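Every few months somebody forwards me another list of miracle tricks for cleaning a workroom. Vinegar on everything, baking soda on the rest, a dryer sheet for luck. I have tried most of them on the benches at Judbridge, and I'd throw out about half.

## Black worktops

Glossy black is a terrible color for a surface people lean on. Every smudge shows, and the products sold for it mostly add a film of their own. The spray Stasico sent us to try smelled of oranges and left streaks I could see from the doorway. I went back to this:

- One drop of dish soap in a bowl of warm water
- A wrung-out microfiber cloth, folded
- A second cloth, dry, used right away

Wipe in one direction. The people who swear by circles have never looked at their work with a lamp behind it. If the top still looks cloudy after that, you have old polish to get off, and it may take a few rounds. Don't add more polish.

Skip the vinegar until you know what your top is made of. Anca Radu used it for a year on hers with no harm done, and she reminds me of this often. I still wouldn't. 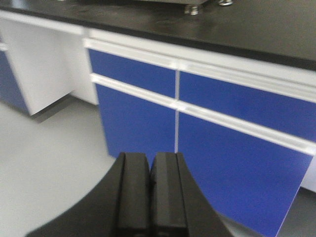

The other trick I don't buy is sliding heavy equipment forward "just a little" to wipe behind it. Metal feet can scratch, grit gets under them, and the scratch is there for good. Get a second person, unplug the thing, lift it and set it on a folded towel. Wipe the feet before it goes back. If you can't lift it safely, clean up to it and leave it alone.

## Drawer and door fronts

Colored fronts hide dirt better than white ones, so they get forgotten. The grime collects where fingers go, which on cabinets with a long rail for a handle means the back of the rail. Run a damp cloth behind it. I did ours in April and the cloth came out gray.

Melamine sponges work, I'll give them that, but they are a fine abrasive whatever the package says. On a shiny front they can leave a dull patch. Try the inside of a door first and wait until it dries before you decide.

White rails yellow near the hands. Soapy water gets some of it. Toothpaste, which Aurel Costache recommends to everyone, got me a minty rail of the same color.

## Drawer liners

Staro sells a cut-to-fit liner and Du Plessis sells one that looks the same to me. Both curl at the corners. Plain shelf paper does the job if you cut it 2 mm short on every side and skip the adhesive.

## How often

Tops get a wipe at the end of the day. Fronts get 15 minutes once a month, and I have never needed longer. Anyone who tells you to empty every drawer weekly doesn't have many drawers.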